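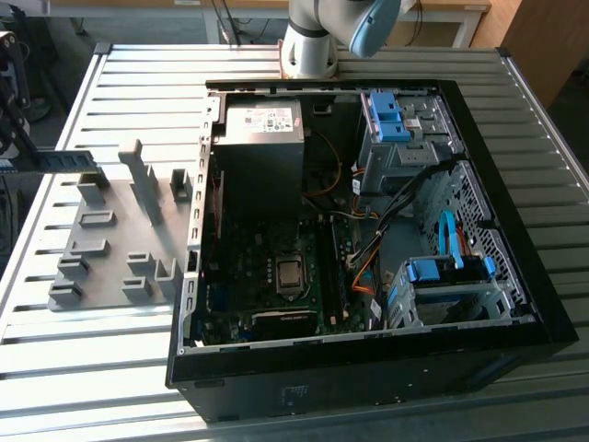 Memory module in the gripper at the Haverford bench, with the tower open beside it.

Vesden opened its Haverford lab to visitors for an afternoon in September, and I went mainly for the written rules. The robots there work on desktop computers, and every bench follows the same six-page handling standard, which Brilta also uses at its own site.

The first page is about power. A tower is unplugged before its side panel comes off, and the cord stays off the bench. Parts go in the fixture plate or in the machine, never loose on the table.

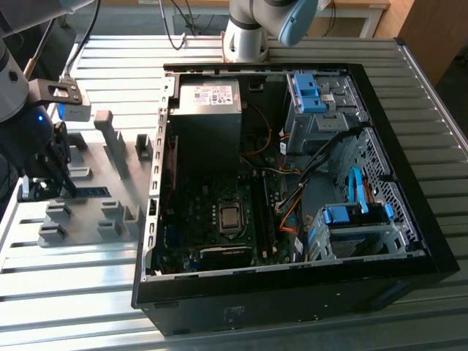

The second page covers people. Hands stay off the table while an arm is enabled, and whoever stops a run has to log the reason before restarting it. The log had 888 entries when we visited. Most were short, like "module not square" or "cable near slot."

Gripping force is checked every 500 cycles. I asked if that was too often and was told the interval may go up next year. The standard can be read at the front desk, but copies are not handed out.

Contact: Vesden, Haverford lab | All rights reserved | Back to top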